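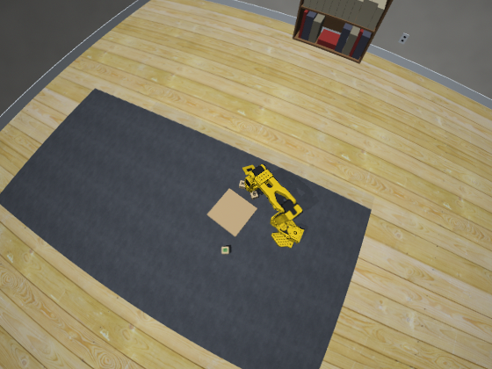
Week 3: Bed Flow and the Discharge Lounge

Posted Thu 17 July by the course office, Bullach School of Health Administration

Read this before the seminar. The slides repeat most of it, in smaller type.

Where the bed goes

A patient is told at morning rounds that she can go home. She leaves at dinnertime. In between, her bed is counted as occupied, which is true in the sense that she is sitting on it with her coat on.

Most of that wait has little to do with medicine. The usual suspects:

- discharge prescriptions written after rounds finish
- a ride that can't come until the end of someone's shift
- transport paperwork faxed to a number that stopped working under the last administration
- a clean bed nobody upstairs has been told about

The Nastura case

Nastura is a 300-bed general hospital. It opened a discharge lounge with 25 chairs, a coffee machine and a sign. In the first month the lounge was used mainly by staff, who liked the coffee. Ward nurses held on to their patients, and you should ask yourselves why. A nurse who gives up a bed at 10 gets a new admission at 10:30. The reward for efficiency was more work, delivered promptly.

The second attempt moved the pharmacy handoff into the lounge and staggered admissions, so that no ward took more than 3 before noon. Median time from discharge order to empty bed fell by 44 minutes. The coffee machine was left alone.

Terms you'll need

Boarding: holding an admitted patient in a space meant for something else.
Discharge order: the decision to let a patient leave. Often confused with leaving.
Turnaround: from empty bed to ready bed. Cleaning is the part that gets blamed.

For the seminar

Bring a one-page map of discharge in any unit you know. Mark each point where someone waits for someone else. If your map has no such points, please tell us where you work. Groups using the Pintér worksheet should skip its last column, which asks for data no hospital keeps.

Comments

branduter_ward6: Our fax number has also died. Is the map one side or two?

Course office: One side. The margins count.

nightshift_mba: Can we use an outpatient clinic?

Course office: Yes, if people wait in it.

Bullach School of Health Administration | Contact the course office | All rights reserved | Back to top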